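Council Roll Call Votes: Data Card

Overview

This dataset holds roll call votes from the town council of Vamau. It covers one full council term and the first months of the next. Each row is one vote by one member on one motion. The files were put together by Hammad Khokhar and Pei-shan Yen from the signed minutes, which the clerk's office posts as scanned pages.

The term includes 194 recorded motions. Of those, 49 were decided by voice vote and have no member-level rows. They are kept in motions.csv so that the numbering matches the minutes.

Files

motions.csv: one row per motion, with the short title, the mover, the seconder and the result.
votes.csv: one row per member per motion.
members.csv: names, wards, party group at the time of election, and dates of service.
changes.csv: party group changes during the term.

Fields in votes.csv

motion_id: matches motions.csv.
member_id: matches members.csv.
vote: yes, no, abstain, absent or recused.
group_at_vote: the member's group when the vote was taken, which may differ from the group in members.csv.
source_page: page of the minutes where the vote appears.

Party groups

The two main groups in the chamber are the Ward Alliance and the Town List. Alvar Nyberg was elected with the Town List and moved to the Alliance in August, after the dispute over the Rokeo bus contract. His votes before the move are coded under the Town List and his votes after it under the Alliance. Žofie Kratochvíl sat as an independent for the whole term. She often voted with the Alliance on spending, but we didn't assign her to it.

If you want to measure how often a group voted together, use group_at_vote. Using the group from members.csv will make the Town List look more divided than it was. 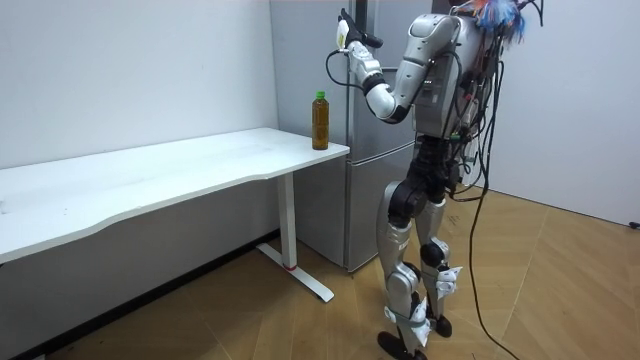
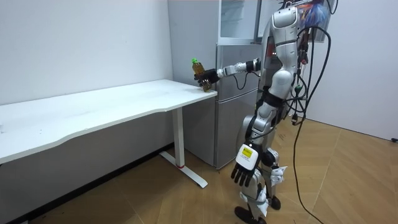
How votes were coded

Two people read every page separately and entered the votes by hand. Where the entries differed, Wing-sze Liu went back to the scan and made the final call. In 4 cases the scan could not be read and the vote is left blank. Please don't fill these in from the result, as the totals in the minutes don't always add up.

A member who left the room before a vote is coded as absent, even if they were present at the start of the meeting. A member who declared an interest and stayed in their seat is coded as recused. The old minutes use "not voting" for both, and we relied on the attendance notes to tell them apart.

Known problems

The Tsang Street rezoning was voted on twice. The first vote was set aside over a notice error. Both are in the file, and the first has the result "void".

Amendments are numbered after the motion they belong to, so 87-2 is the second amendment to motion 87. Spreadsheet programs may turn these into dates. Import motion_id as text.

Titles were shortened by us. For exact wording, go to the minutes.

Not included

Committee votes, closed session votes and public comments are not covered. The budget hearings were run under different rules and will be released separately if we finish them.

Corrections

Send the motion_id, the member_id and the page number. Fixes are listed in the change log with the old value and the new one.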